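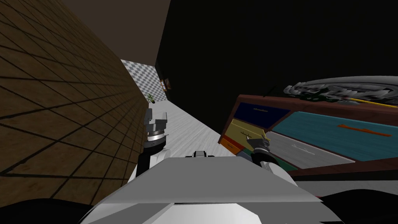 Fig. 1. Simulated drawer task, right gripper near the yellow and gray drawers.

Handout 4: Visit to Prorberg, Jan 3, 2024

Krešimir Georgiou ran the demonstration on screen. The task is to open one named drawer in a simulated room. Each group gets 50 attempts in the February lab - bring your login.

Note the camera view. It is tilted, so the floor runs diagonally. Work in the robot's own axes, not the picture's.

Fig. 2. Same room, with the green and small blue drawers also in view.
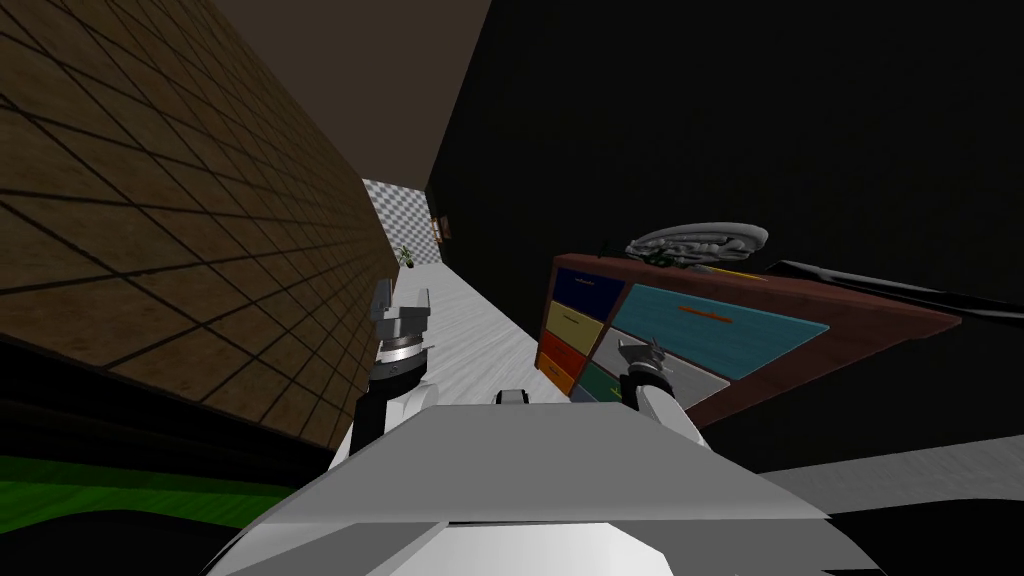
Before the lab

Read the Sellard notes, pages 165 to 193.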